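Kesa (robot domestique)

Kesa est un robot mobile domestique de construction amateur, conçu dans un atelier partagé par un petit groupe de bricoleurs et destiné à se déplacer seul dans un logement pour y repérer des objets courants. Le projet comprend une base roulante, un mât portant la caméra, un logiciel de navigation et un simulateur d'intérieur dans lequel la plus grande partie du travail est effectuée avant tout essai sur la machine réelle. Il a été lancé par Niloufar Asadi et Yogesh Kanaujia, rejoints ensuite par Gebremedhin Nigatu et Saadet Soylu.

Le nom Kesa désigne à la fois la machine et l'ensemble du projet. Le simulateur porte un nom distinct, Morkska, qui était à l'origine celui du dossier dans lequel Kanaujia rangeait ses modèles de meubles.

Origine

Le projet est né dans l'atelier Sinberg, un local partagé équipé d'un tour à métaux, d'une découpeuse laser et de deux imprimantes 3D. Asadi y avait construit une première base à chenilles pour un usage extérieur, abandonnée en raison de son poids. Le châssis a été conservé quelque temps comme support de perçage, puis démonté pour récupérer les roulements, qui se trouvent encore dans la version actuelle.

La construction de Kesa proprement dite a commencé en mai. Le cahier des charges initial tenait sur une page : passer les portes intérieures ordinaires, franchir une barre de seuil, fonctionner sans connexion extérieure et pouvoir être réparé avec l'outillage de l'atelier. Une exigence de fonctionnement silencieux, ajoutée par Soylu, a conduit au remplacement des premiers motoréducteurs.

Description

La base est un disque de contreplaqué de bouleau posé sur deux roues motrices et deux roulettes folles. Les moteurs, à courant continu, sont munis de codeurs optiques et commandés par une carte dessinée par Nigatu. La batterie est logée sous le plateau, entre les roues, afin d'abaisser le centre de gravité. Elle se retire par l'arrière après dépose de quatre vis.

Le mât est un tube d'aluminium bridé par un collier imprimé. La caméra y est fixée avec une inclinaison vers le bas, réglable à la main. Une inclinaison forte donne une bonne vue du sol et des plateaux de table, mais coupe le haut des meubles et des murs. Le groupe a conservé ce réglage pour la navigation, où la limite entre le sol et les obstacles est l'information la plus utile.

Le coût des pièces, hors outillage et hors batterie, a été de 389 euros. La carte de commande a été refaite après une erreur de brochage sur le premier tirage, et cette dépense est comprise dans le total.

Simulateur

Morkska reproduit l'intérieur d'un logement de plain-pied, meublé, à sols de plusieurs aspects. Le programme calcule ce que verrait la caméra du robot à partir d'une position et d'une inclinaison données. Le rendu est volontairement simple, sans lissage des contours, pour rester exploitable sur un ordinateur portable sans carte graphique dédiée.

Chaque objet possède une étiquette interne que le logiciel de reconnaissance ne voit pas et qui sert à vérifier ses réponses. Les grands meubles sont fixes. Les petits objets peuvent être déplacés d'un essai à l'autre par un tirage aléatoire, ce qui aboutit parfois à des voisinages inhabituels.

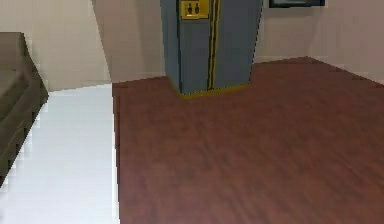
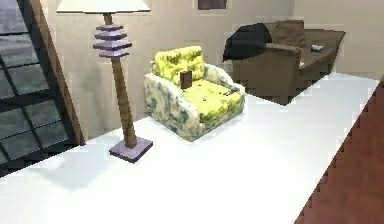
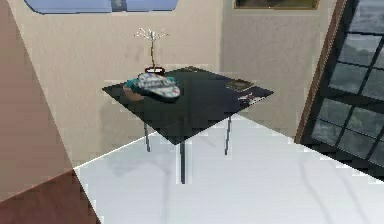 Vues calculées dans le logement simulé : le réfrigérateur, le fauteuil à motif floral et son lampadaire, la table noire.

Temps de lecture : 5 minutes

Les trois vues correspondent à des difficultés différentes. Celle du réfrigérateur contient un changement de revêtement, du carrelage blanc au bois brun-rouge. Les premières versions du logiciel interprétaient une telle limite comme une marche et arrêtaient le robot. Kanaujia a corrigé ce comportement en comparant plusieurs positions successives de la caméra, un changement de couleur au sol ne produisant pas de parallaxe.

La vue du fauteuil est utilisée pour la détection des petits objets posés sur une assise. Deux éléments sombres s'y trouvent sur un coussin jaune vif, dont un objet allongé ressemblant à une télécommande. Le contraste est favorable, mais les mouchetures du tissu ont longtemps été comptées comme des objets. Le lampadaire sert pour sa part à régler la marge de contournement. Son pied carré, plus large que la perche, doit être pris en compte dans le calcul de la trajectoire.

La table noire pose le problème des pieds fins. Trois tiges métalliques étroites sont visibles sous le plateau, et leurs ombres s'étendent sur la surface blanche. Le logiciel prenait ces ombres pour des obstacles couchés et jugeait le passage fermé. Sur le plateau, la sandale de plage à semelle bleue et blanche est bien reconnue, tandis que le petit panier tressé, en partie sous elle, ne l'est pas de façon régulière. Le plateau rectangulaire brunâtre, presque au ras de la table noire, reste l'objet le plus souvent manqué.

Navigation

Le logiciel découpe le sol en cellules et attribue à chacune un état : libre, occupée ou inconnue. Une cellule inconnue est traitée comme occupée tant que le robot ne l'a pas observée depuis deux positions. Cette règle, proposée par Nigatu, ralentit l'exploration d'une pièce mais a réduit les contacts avec les pieds de chaise lors des essais réels.

Les baies vitrées constituent un cas à part. Dans le simulateur comme à l'atelier, le robot tend à considérer une vitre descendant jusqu'au sol comme une ouverture. Une bande de sécurité a été ajoutée le long de toute surface vitrée identifiée, au prix d'une perte de place dans les couloirs étroits.

Essais

La campagne principale en simulation a porté sur 3 053 trajets, chacun reliant un point de départ et un meuble désigné. Les paramètres de navigation retenus à l'issue de cette campagne ont été chargés sur la machine le 24 juillet. Les essais suivants ont eu lieu dans la salle commune de l'atelier Sinberg, avec des meubles prêtés par les membres.

Sur la machine réelle, le principal écart observé concernait le glissement des roues sur le sol peint. Le simulateur suppose une adhérence constante, et la position estimée dérivait après quelques demi-tours. Soylu a ajouté un recalage sur les angles de mur, suffisant pour un usage dans une seule pièce. L'autonomie mesurée allait jusqu'à 2 heures en déplacement lent.

Base Admasu

Une seconde base, dite base Admasu, a été dessinée par Kedir Admasu, membre du même atelier. Elle reprend la carte et le mât de Kesa mais remplace le disque de contreplaqué par un cadre en profilés d'aluminium. Plus lourde, elle franchit mieux les barres de seuil et peut recevoir un plateau de transport. Les fichiers de configuration ne sont pas interchangeables, l'écartement des roues étant différent.

Limites et développement

Kesa ne comporte pas de bras et ne saisit aucun objet. La possibilité d'en ajouter un a été étudiée par Asadi, puis écartée pour la base en contreplaqué, jugée trop légère. Le robot signale la position d'un objet sur un plan affiché par l'ordinateur de l'atelier, sans synthèse vocale ni application pour téléphone.

Les travaux en cours portent sur la reconnaissance des objets sombres posés sur des surfaces sombres et sur l'ajout de textures brillantes dans Morkska. Les plans de la base, le schéma de la carte et les modèles de meubles sont conservés à l'atelier et remis sur demande aux membres.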